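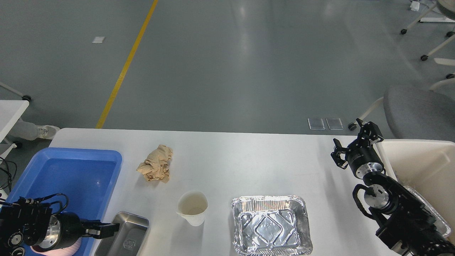
So how do you get a whole town singing again when the choir has been gone for years? You start with the people who still remember the alto line, and you phone them at suppertime when they're home.

That was Treasa Hegarty's answer, anyway, and she gave it to me before I'd even got my coat off. I'd driven up to Clivilach to talk to her about the Merside Singers, and I had a nice list of questions that I'd typed out the night before. I think I used two of them. Treasa talks the way some people drive, fast and with a lot of looking out the side window, and I mostly just held on!

She's 70 now and took over the singers when she was 61, the spring after she quit teaching. "I thought I'd have a quiet March," she told me. "I was going to paint the back bedroom. It's still green." The old choir had folded when its director moved away, and the music had ended up in boxes in the basement of the Hanrahan building, most of it missing the last page. (Why always the last page? She has no idea either.)

I asked her who came to the first rehearsal.

"Sopranos," she said. "Only sopranos. And one bass who thought it was the gardening talk." He stayed, by the way. He sings in the back row and still won't read music, so she records his part for him and he plays it in the truck on the way to work.

You don't audition for the Merside Singers. I wondered if that ever got hard, and she took a while with that one. "It gets hard every fall," she said. "Somebody comes in who's been told since third grade that they can't sing, and they're so scared they're singing into their collar. You can't fix that in a night. I stand them next to somebody loud and kind." She said she had a teacher herself who told her to mouth the words, and she did, for years, all the way through high school. I hadn't known that and I've known Treasa a long time.

We got onto repertoire, which was a mistake if I wanted to be home by dinner. She loves rounds and she loves anything in a minor key. She can't stand medleys. "If you like the song, sing the song!" Last winter they did a whole program of lullabies, and her sister fell asleep in the second row, and Treasa took it as a compliment. This year she wants to try something in Latin, and the tenors are already complaining about it, both of them.

Then there's the piano. It has a sticky D above middle C and they've all learned to sing a little louder there, so the tuner came and fixed it and for weeks afterward the whole choir was blaring that one note for no reason at all. She laughed so hard telling me this that she had to start over. It's sticking again, so everything's back to normal.

I did get around to asking what she'd do when she's ready to hand it over. She doesn't care for that question. "I'll sit with the altos," she said finally, "and I'll keep my mouth shut about the tempo. Write that down so they can hold me to it."

I wrote it down. Rehearsals start up again after Labor Day, in the upstairs room, and you can park behind the bakery once it closes.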